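Rules of the Road for Robots That Have No Road

Posted 2018-02-08 in Big Questions, Small Wheels

Flomby is a delivery robot. It has six wheels, a lid on top, and the general shape of a cooler that has been told it is important. Its job is to carry small packages from one end of the village of Rotthorpe to the other. Walking pace, no shortcuts, no racing the dogs.

You might think the hard part is the driving. The driving took a few months. The rules took longer, and there are still arguments about page 3.

Why does a robot need rules at all?

You already follow more rules than you notice. You look both ways. You keep to one side of the hallway. When you meet someone in a doorway you do that little dance where you both step left, then both step right, and then one of you gives up and waits. A robot doesn't know the dance. If you want it to wait, someone has to write down "wait," and then write down how long, and for whom, and what to do if the someone in the doorway turns out to be a goat.

Gilles Lemaire writes this kind of thing down for a living. He works for a small company called Delorme, and he keeps the rule book for Flomby and its younger sister, Futa. Grown-ups call a rule book like that a "standard" when lots of companies agree to use the same one. Until then it is just Gilles and a very long document.

City robots get it easy. They have curbs, painted lines and signs. Out on a dirt track there may be no paint at all, and the edge of the road is wherever the grass decides to begin.

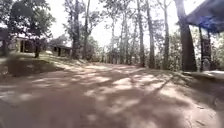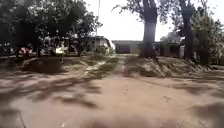

Bare dirt, grass at the sides, and shade from the trees.
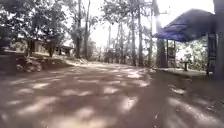 So the first rule in the book is about shadows. To you, a shadow is a shadow. To a computer looking at the world as a lot of colored dots, a dark patch on the ground could be a shadow, a puddle, a hole or a sleeping dog. These call for very different manners. The rule says: if you aren't sure what it is, slow down. If you still aren't sure, stop. Early on, Flomby stopped for shadows so often that a trip across the village took 60 minutes and was overtaken by a snail (Gilles says the snail is a rumor).

You can't fix that by telling the robot to be braver. A brave robot drives over the dog. You fix it by giving the robot more than one way to check. A second sensor measures how far away things are, and a shadow has no height. If the camera says "maybe a dog" and the distance sensor says "flat," the robot may roll on, slowly. If the two disagree in a way the book doesn't cover, it stops and calls a person.

Here are some more rules from the book, in plain words:

People go first. This includes people on bikes, people with strollers, and people who are standing in the middle of the track talking about the weather.

Animals go first too. Chickens have never once read the rule book.

Never go faster than you can stop. Loose dirt is slippery, so a robot needs more room to stop there than on a sidewalk.

Have a big red button. Anybody can press it, and the robot must stop right away. It isn't allowed to sulk or ask why.

Write everything down. The robot keeps a diary of what it sensed and what it decided. When something goes wrong, people read the diary first and shout second.

Don't keep pictures of faces. The robot needs to know that a person is there. It doesn't need to know that it's your aunt.

How do you know if a rule is any good?

You test it, and then you test it again when you are bored of testing it. The Delorme team has a list of 699 situations, and each one has to be tried before a new version of the rules goes out. Some are sensible, such as number 12, "child runs out after ball." Some are there for a reason that somebody once learned the hard way – number 340 is just called "umbrella."

Most of the tests happen inside a computer first, where the pretend robot can bump into pretend fences and no one has to repaint anything. Then the real one goes outside and does 3000 meters with a person walking behind it, thumb near the button. It is a boring job, and on a good day it stays boring.

Try it yourself

Ask a friend to be the robot. You write the rules on a piece of paper for getting from the kitchen to the front door. Your friend must do exactly what the paper says and nothing else. Clear away anything breakable first, and no stairs. Count how many times you have to add a rule. If your friend is still facing the fridge after ten minutes, you are doing about as well as the first version of Flomby did.

Next time, in March: what Futa is supposed to do when it meets Flomby coming the other way, and why they both stepped left.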